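Section 4: Setting up the shelves, the drawer and the door

By now your Varkis cabinet should be standing upright with the back panel in and all the frame screws snug. If it still rocks when you push on the top, go back to Section 3 and do the feet again. I know, I know, but it only gets harder once there are books up there.

I've put together more of these than I care to admit (the Pamar before it, too, which had the same drawer), and this is the order that works for me. Grab a coffee, it's the fun part!

What you need for this section

– the small bag marked 135 (shelf pins)
– the bag marked 217 (knob, knob screw, hinge screws)
– a medium Phillips screwdriver
– a soft cloth and a pencil

4.1 The middle shelf

1. Push the four shelf pins into the side panels, two on each side. They go in with your thumb. If one won't, twist it a bit and try again.
2. Tip the shelf board in at an angle, then lower the back edge onto the rear pins.
3. Let the front edge down and press on all four corners.

CAUTION: Please don't hammer the pins. I split a side panel doing that and had to order part 2816 all over again.

Note: The middle holes give you two spaces that are nearly the same height, and that's how I leave mine. If you want to stand tall binders on the bottom, move the shelf up one hole before you load anything.

4.2 The drawer

1. Find the front with the grooves in it. The grooves run side to side, and they go toward the floor.
2. Hold the knob against the hole from the outside and run the screw in from the back. The hole is off toward the left – it's drilled that way on purpose, so don't go making a new one in the middle.
3. Tighten until the knob stops spinning, and then quit.
4. Slide the drawer in level. You'll feel a little bump when it passes the stops.
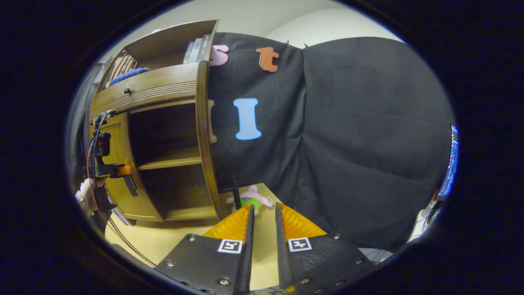

If the drawer sticks halfway, pull it out and rub a plain white candle along the bottom edges of the sides. I've tried the fancy sprays and the candle still wins. A drawer that sticks only at the very end usually means the back panel is bowed inward, so give it a push from behind and try once more.

4.3 The door

This one is easier with two people, but I've done it alone with a stack of magazines under the door to hold it at the right height.

1. Lay the door face down on a blanket and screw the hinge cups in, both screws in each.
2. Stand the door up in the open position and line the hinge arms up with their plates.
3. Start every screw before you tighten any of them.
4. Close the door slowly and look at the gap along the edge.

If the gap is wider at the top than at the bottom, loosen the front screw on the upper hinge, nudge the door over, and tighten again. Go a quarter turn at a time. Nadja Mayrhofer wrote in to say she marks her starting point with the pencil before she touches anything, and I've been doing the same ever since.

CAUTION: Keep fingers out of the hinge side when someone else is swinging the door. It pinches!

4.4 Filling the top compartment

The open top is my favorite bit of the whole cabinet, and also the bit people overload. A few things I'd do:

1. Put the books in first, standing up, at the right end. The tall side gives them something to lean on, so you can skip the bookend.
2. Slide long, thin stuff in to the left of them.
3. Fold or bunch any cloth last and tuck it in front. A blue one looks great against the brown, if you ask me.
4. Step back and check that the top edge is still straight. If it sags, take some books out and move them to the lower shelf.

Note: Wipe the wood with the dry cloth before you load it. Sawdust gets left in the corners and it will scratch.
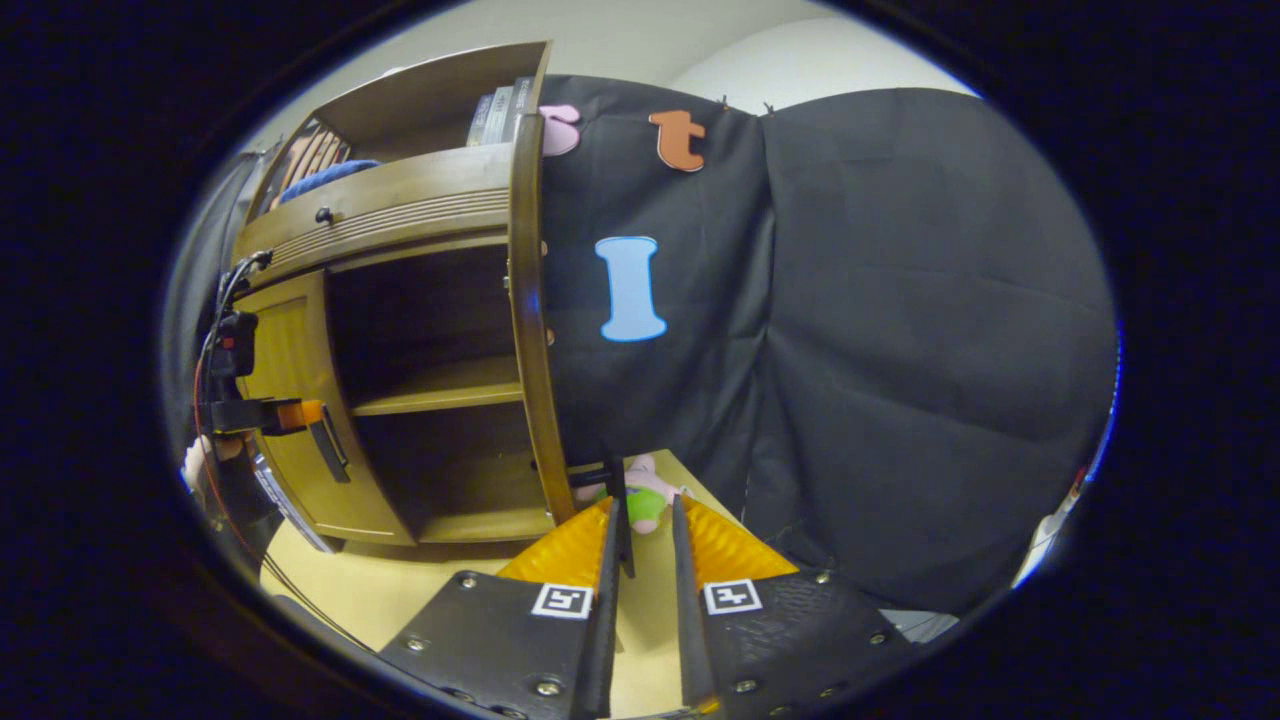
Page last changed: December (part number for hinge plates corrected to 251)

4.5 A week later

Wood moves a little once it has been in a warm room for a while, so go around everything one more time.

1. Check the knob. If it turns in your fingers, snug it up from inside the drawer.
2. Open and close the door a few times and redo the gap if you need to.
3. Press down on the middle shelf at each corner and listen for a click. A click means a pin has crept out, so push it back in.

Missing a piece? Look in the folds of the cardboard first, especially the long thin carton, where the hinge plates love to hide. After that, write to the Tawfik parts desk with the number printed on the bag and they'll send the piece on its own. You don't have to return the whole kit.

If you're adding the Drinotano top rail, leave the books off for now and carry on with Section 5.

Contact | Parts desk | © Tawfik Home Assembly Guides | Back to top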